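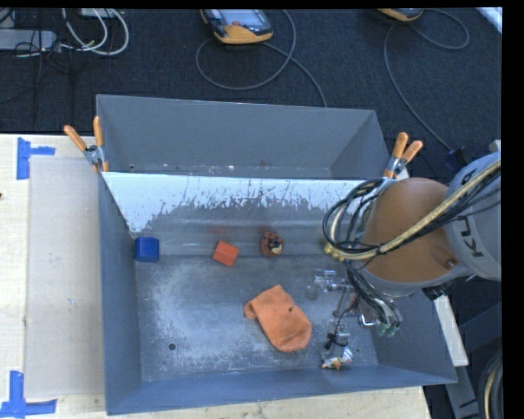

List home | Threads | Previous | Next | Reply to list | Log in

Subject: Re: odds and ends, sorting day, what goes in which bin
From: Joanne Rudd
To: Punstead toy library list

Hi all, quick one, am typing this between the school run and the dentist so forgive the state of it.

Velimir asked a fair few things, have put his message at the bottom and will go through in whatever order they come into my head.

Metal bins. Yes we are keeping them. I know they're ugly and I know they make a racket when you drop a brick in, but the plastic tubs from Bunting split at the corners inside a year and we had to throw out four. The metal ones wipe down. Scratches and cloudy patches on the bottom don't matter, that's just wear, please stop scrubbing at them with the green pads, it makes it worse and you end up with grey hands. Warm water, a drop of washing up liquid, cloth, dry it. Holes in the floor of a bin are fine for blocks, not fine for beads or anything peg sized, so check before you fill.

Blocks. Loose blocks go back by size first, colour second. I know the Clanside lot did it by colour and it looks lovely on the shelf but then you get a set going out with nine reds and no long ones and a cross parent on Saturday. If you've only got one or two strays, a blue and a red say, don't go hunting for the set they came from. Straight in the spares tin. We make up two or three full sets out of spares every spring and it's much quicker than matching.

Paint check while you're at it. Run your thumb along the corners. If it's flaking it comes out of circulation, no ifs. Put it in the carrier bag on the back of the door and I will take them home and sand them. (Bag is full atm. I know. Bring another bag.)

Fabric bits. This is the one that gets us every time. Bits of felt, dolls' scarves, puppet clothes, the orange thing that could be a carrot or could be a sleeve. Please don't bin them!! Last March we threw away what turned out to be the tongue off the big dragon and I had to make a new one out of a flannel. Anything cloth goes in the wash bag, gets a 40 wash, then the cloth drawer, and after two months if no one's asked for it then it can go for stuffing. Small dark spots, have a look whether it's a stain or a stitched eye before you go at it with the Vanish. I speak from experience.

Small roundish things with no obvious home. Beads, wheels, conkers, bits of nose. Two questions only, will it fit down the choke tube, and is it broken. If it fits the tube it goes in the lidded jar on the high shelf, end of. If it's too big for the tube and sound it goes in with the treasure basket things, kids love them, they really don't care what it came off.

Wrappers and packets. Rubbish. Except do squash them flat and look first, because we've had spare screws and a battery door go out in what looked like a crisp packet. Thirty seconds. And could people eat their snacks at the other end of the room please, I'm not naming anyone.

Numbers, as Velimir wanted them for the Plamgate form. I went through the book last night. 617 items on the list at the start of the year, 588 now. So twenty-nine gone, of which I can account for most, a lot of it was the jigsaws that got damp. 184 families signed up, that's people who've borrowed at least once, not the ones who filled in a card and never came back. Total loans 3,262. I did that twice because I didn't believe it the first time. The form wants a "replacement value" and I haven't the foggiest, I've put the jigsaws at a pound each and left the rest for him.

He also asked do we count a bag of blocks as one item or as however many blocks. One. It's always been one. If we start counting blocks I'm moving to Clanside.

Sorting day. Friday, from half nine, side door because the front one's sticking again. We'll do it the way we did last time, tip one bin at a time onto the table, sort it, wipe the bin, refill, label, next. ONE AT A TIME. Last time we had three on the go by eleven and I was still finding farm animals in the block sets in the summer. If you get down to the last few bits in the bottom of a bin and you're sick of the sight of them, leave them in there, push it along and someone with fresh eyes can finish it off.

Bring: cloths, old toothbrush if you've got one (for the wheels on the trains), masking tape, a decent marker. We've got labels. Don't need any more tubs, thank you, really.

Not sure about lunch. I'll do soup if there's more than five of us, otherwise bring a sandwich.

One more thing, whoever borrowed the small scales, can they come back please, the weighing of the Duplo was a daft idea but I do need them for jam.

Jo

On Tuesday evening Velimir Dimitrov wrote:

> Hello everyone,
>
> I am trying to finish the Plamgate application before the
> deadline and have some questions, mostly for Joanne but perhaps
> others know.
>
> 1. How many items do we have now and how many last year? Also
> families, and loans if somebody has been adding them up.
>
> 2. Is a bag of blocks one item, or do we count what is inside?
> The form is not clear and it makes a big difference to the total.
>
> 3. I had an hour at the end of last session and made a start on
> the block bins. I got through most of it but there are always
> these leftovers at the bottom, a block from one set, a block from
> another, a piece of cloth, something round, a wrapper. I did not
> know what is rubbish and what is precious so I left everything.
> Could we have a rule? I would be happy to type it up and stick it
> inside the cupboard.
>
> 4. Do we want to keep the metal bins? I can ask for money for new
> storage in the same form, there is a box for it. They are heavy
> for some of us to lift when full and the insides are looking
> quite tired.
>
> 5. When is sorting day? I can come in the morning but must leave
> by one.
>
> Thank you,
> Velimir

PS just reread number 4. Fair point on the weight. Don't ask for new bins but do ask for a trolley, one with proper wheels that'll go over the lip by the kitchen. And half fill them, everyone, two half bins is better than one bad back. And yes please to typing it up Velimir, you can leave out the bit about the dragon.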